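The arm at Dramness wakes up before its keepers do. A timer brings it out of park at six in the morning, and by the time the kettle has boiled in the workshop next door it has already run through its joints one by one, each of them a little way out and a little way back.

"I love that part," says the technician who has looked after the cell for 19 months. "You walk in and it's stretching! I know it's a warm-up routine, I wrote half of it, but I still stand there with my coffee and watch."

The cell is called Ovia, and its work is kitchen work: reaching over a counter, picking things up, putting them somewhere else. What makes it unusual is that it lives twice. There is the real arm, bolted to the floor in the old loading bay, and there is the simulated one, which gets every change first. A new speed limit, a new wrist offset, a new park position – all of it is tried in the simulated kitchen before a bolt is touched.

She keeps the two matched by hand, and she is happy to talk about it for as long as anyone will listen. The trouble spot is the wrist. Take the tool off the real arm, clean the flange, put the tool back, and the tip may sit a hair away from where it sat before. "It's tiny, you'd never see it," she says. "But the software thinks it knows where the end of the arm is, and it believes that completely. So you have to go and tell it the truth."

Telling it the truth takes 17 minutes on a good day. She touches the tip to a fixed steel pin from several directions, saves the new offset, and loads the same number into the simulation. Then she drives the simulated arm out beyond the far edge of the marble counter and stops it there with the wrist pointing down, bread and shakers and all in their places, and reads off the joint angles against the ones she has from the loading bay.

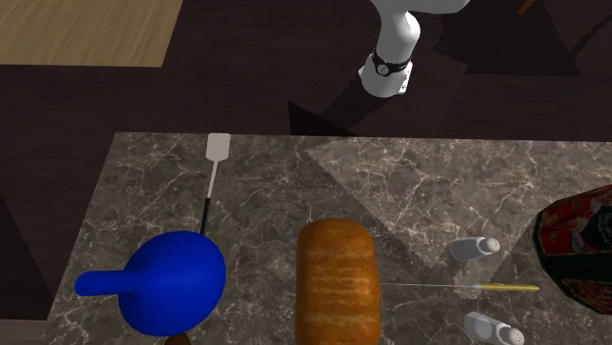
Raju, reached by phone, said he would trust the steel pin over any comparison of joint angles, and that he'd want the pin itself checked every February, since a bumped pin gives you a beautiful calibration to the wrong spot.

She laughs when this is passed along. "He's right, and I've been caught by it." A cart clipped the pin last winter, and she spent most of an afternoon chasing an error that was sitting in plain sight on its own little stand. There's a steel guard around it now, painted the loudest yellow she could find.

The rest of the upkeep is plainer stuff. The cable bundle gets a look every morning and a proper going-over after 282 hours of running. The base bolts are checked with a torque wrench. Brakes are tested on 3 joints at a time, so that a full round fits into two short sessions, and the results go into Nolline, the log the shop built for itself and which she describes, fondly, as a spreadsheet with a hat on.

Her favorite entry in it is a faint tick from the elbow. She heard it for days before any reading moved, and it came down to a cable clip tapping the cover at one particular angle. "I moved the clip the width of my thumb," she says, holding up the thumb. "Gone! I went home so pleased with myself."

Next on the bench is a spare wrist seal, still in its bag. She wants to fit it before the weather turns, and she has already run the removal twice on paper.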